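# Trerus two-finger gripper kit, one school term in

**Bought for:** after-school robotics club, ages 14 to 17
**Price:** 415, with wrist camera bracket, without camera
**Used:** February to April, two afternoons a week
**Verdict:** Good gripper, terrible manual, buy it with a spare evening in hand

Our club builds one thing a year and argues about it for the rest. This year's thing is the table-clearing event at the Galutgate student meet, where an arm has to move dishes in and out of a drying rack against the clock. The arm we had. The hand on the end of it was a 3D-printed claw from two years ago that could hold a tennis ball if the tennis ball was in the mood. So we bought the Trerus.

## In the box

Two fingers, a drive unit, a bag of screws, a second bag of almost identical screws, the camera bracket, a cable and a manual. The manual is a single folded sheet. Step 4 says "attach the fingers as normal." I have students who had never attached a finger in any manner, normal or otherwise, and we lost the first afternoon to that sentence.

The screws deserve their own complaint. The long ones go in the base and the slightly less long ones go in the fingers, and if you swap them the fingers will close perfectly well and then decline to open. Put a dab of nail polish on the heads of one set before you begin. We used a shade called Coral Regret, which belonged to no one who would admit to it.

Allow 60 minutes for assembly if you've read this review, and the whole of an afternoon if you haven't.

## How it grips

Better than it should for the money. The fingers are big slabs of things that taper down to small tips, and I assumed they'd be hopeless on anything thin. Plates were the test I cared about, because a plate standing on edge gives you a rim and not much else to hang on to, and the Galutgate rules don't allow suction cups (we asked, twice, in different wording).

With the force setting at the factory default, the first few tries on a rim sounded like a dentist's office. Verena Nägeli, who coaches the Aigner club across town and has been to this meet more often than I have, told us to drop the force well below what felt sensible and slow the last bit of the close. She was right, and has mentioned it since.

Two plates at once is the bonus round, and the students went after it immediately, long before one plate was reliable. I've stopped fighting this. You get more work out of teenagers by letting them fail at the hard version.
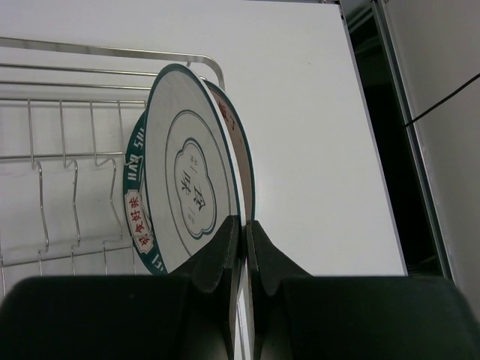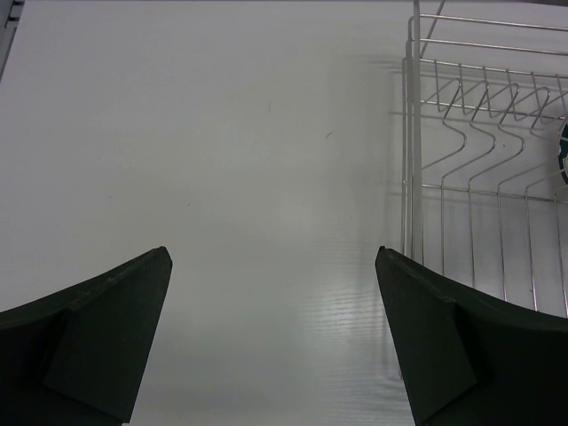 *Club practice with the dish rack, both from the wrist camera: fingertips on the rims of two plates in the first, fingers apart over the white tabletop in the second.*

The plates are from my own kitchen and the front one has some rather nice calligraphy on it. I have 11 left. I'm not going to say what I started with.

## The camera bracket

Mixed feelings. It holds the camera steady, and the view of the fingertips is what you want when you're lining up on something as narrow as a rim. It also gives the fingers a generous share of the picture, and when they're down near the rack they hide whatever part of the rack you were about to hit. Our vision team (a pair of sophomores and a laptop with a missing key) spent most of March on this. They ended up planning the approach from a pose higher up and trusting it on the way down.

Wire racks are miserable to look at through a camera, by the way. Shiny wire, shadows of shiny wire, reflections of both on a glossy table. The students' first detector was very confident and very often in love with a shadow. If you can choose your table, choose a dull one. We had a glossy one and it was free, so that was that.

## Against the Dullero

The obvious rival is the Dullero, which we borrowed for a week in February. It has a real manual with drawings, and screws of visibly different sizes. It closes faster too. But the tips on the one we had were wide, and they kept bumping the wires between slots when we went in after a plate. For boxes and cups I'd take it. For this event, the narrow tips win and I put up with the folded sheet.

## Complaints, minor

- The cable is too short by a hand's width on any arm with a reach worth having.
- The drive unit whines when idle. One student says it's a B flat. Another has asked her to stop saying so.
- The supplied software opens in full screen and resists being talked out of it.
- Support answered my email in some three weeks, politely, about a different product.

## Should your club get one?

If you have an arm already and somebody patient, yes. It has survived a term of students, which included a collision with the rack that bent the rack. If it's a first robot for beginners, get the Dullero, or at least its manual.

We're going to Galutgate with it at the end of April. The two-plate run works on good days. I've packed the nail polish, a longer cable, and plates from the thrift store.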